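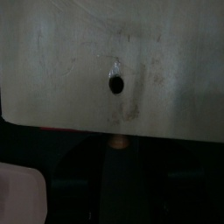
May
By Binta Mohammed

The workshop of Osaze Osagie is on the second floor, above a tire shop, and you smell the rubber before you hear the compressor. When I came in the morning, three grippers were lying on a towel on his desk. He was eating breakfast beside them. He told me to choose one and I chose the heaviest, which made him smile a little, and he said that everybody does this.

Osagie tests robot hands for small companies that cannot afford to buy the wrong one. His present customer wants a machine to handle old, used panels, the type that arrive with stains and scuffs and old holes. A clean new panel is easy, he says. Any gripper in the catalog can manage it, and the sales video will always show a clean new panel.

The three candidates are the Somico, the Pistlow and the Brelter. The Somico is the cheapest and it closes very fast. The Pistlow has wide fingers with soft covers. The Brelter is slower than both, but it can report how much force it is using, and Osagie likes numbers more than he likes speed.

All three go on the same arm, with the same small camera fixed near the wrist. He is strict about this. Last year he changed the camera in the middle of a comparison and had to throw away 6 days of work, and he still speaks about it as other people speak about a car accident.

The camera sits so close that it always sees a part of the gripper. In many of the pictures the lower half is nearly black, only the rounded body of the hand, and the panel is a pale gray field on top of it. I asked if this is not a waste of half the picture. He answered that he wants to see the hand and the work together. If the gap between them looks wrong, he can stop the arm before something bends.

The panel he showed me on the monitor had a small black hole near the middle, with a bit of shiny, crinkled material at its upper rim, like torn tape or foil. There were brown stains under it and a streak on the right side. For a person this is just a dirty panel. For the software it was a difficult morning. The bright spots on the shiny piece were confusing the program that looks for the edge of the hole, and the program kept placing the center too high.

"I could peel it off," Osagie said. "But then I am testing my own fingers."

He made 106 approaches with each gripper and wrote the results by hand in a school notebook before he typed them. The Somico was the quickest to arrive and also the first to lose its position. The Pistlow was gentle, but its wide fingers hid the target during the last part of the movement, so the camera was almost blind when it was most needed. The Brelter took about 10 seconds longer on every approach. It missed the least.

I expected that he would now recommend the Brelter. He was not ready. The controller, a secondhand unit which everybody in the workshop calls Ibrahim after its former owner, sends commands with a small delay, and he suspects that the fast Somico suffers from it more than the others do. With a better controller the order could change. He has asked the customer for one more month.

In the afternoon he moved the lamp lower and started the arm again. The gray surface on the monitor became brighter on one side, and the program put its little cross on the hole, then slightly above the hole, then on the hole again. Osagie wrote something in the notebook — I could not read it — and asked me to please not lean on the table.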